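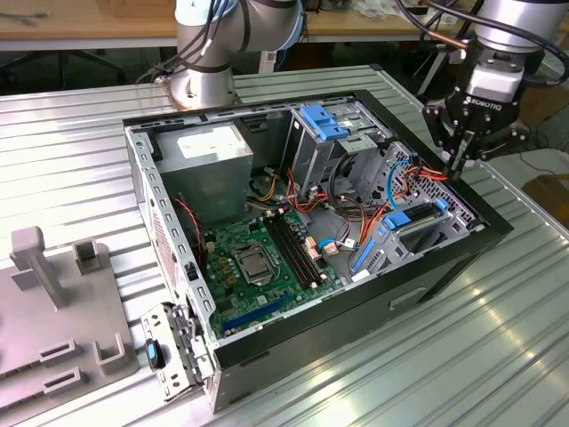

Week 4 notes: Teaching by hand, teaching from a distance

OK, so last week we got as far as why you'd want to show a robot a job in the first place instead of typing out every move. This week is the fun part, because now you're the teacher and the robot copies your bad habits too (I have plenty, as you saw).

There are two ways in that we care about in this course. In the first one you take hold of the arm and move it through the job yourself, while it goes slack enough to let you. Some books call this kinesthetic teaching and I'm going to call it hand guiding. In the second one you stay off the arm and drive it with something else: a joystick, a headset, or a smaller copy of the arm that the big one follows. That's teleoperation, and it's what most of you will end up using for the Trurell assignment.

Hand guiding feels lovely for one arm. Try it with two, though! You run out of hands very fast, and your own body keeps getting between the cameras and the work.
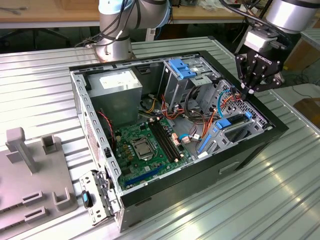

How many demonstrations does a robot need for one task?

It depends on how much the task varies from one try to the next. For a part that always sits in the same spot, 12 clean ones may give you something that moves sensibly. Once the part shifts or the light changes you want hundreds, and my own set for the cable task stopped at 298 only because the semester did. The Skorthorpe set on the course page has 2,000, so please start with a slice of it.

Next, what gets saved. Every demonstration is a stream of joint positions, gripper openings and camera pictures, all stamped with the time. If the stamps drift apart, the robot learns to close its fingers a little late, and you'll spend a whole evening blaming the model. Check the stamps first. Then check them again after lunch. 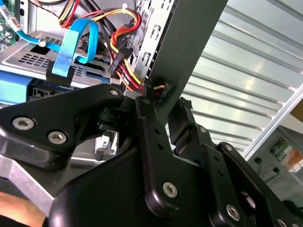

Milovan Kolev wrote back on last year's version of these notes that I was too hard on slow demonstrations. Slow is fine by him as long as it's steady, and what wrecks his training runs is the pausing, where the operator stops to think and the robot learns to stop there as well. I've come around to his view – mostly. Trim the long pauses before training, but keep the short ones just before contact. 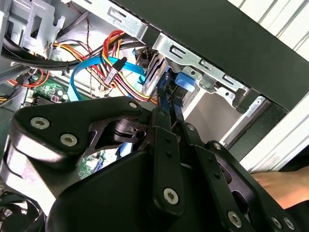 Picking your approach path is a decision you make before you start recording, and I'd like it written down in your lab sheet. Go in the same way each time for the first batch, then vary it on purpose. Inside a computer case you have red, yellow and black power wires fanning down toward the drives and flat blue cables looping in among them, so coming straight across is asking for a snag. Plan the way out too, with the fingers open as little as you can get away with.

For next time, read the Hodžić chapter up to the part on force feedback and bring one recording you're unhappy with. The Grellton room is open until 6 p.m. if you need more practice on the controls.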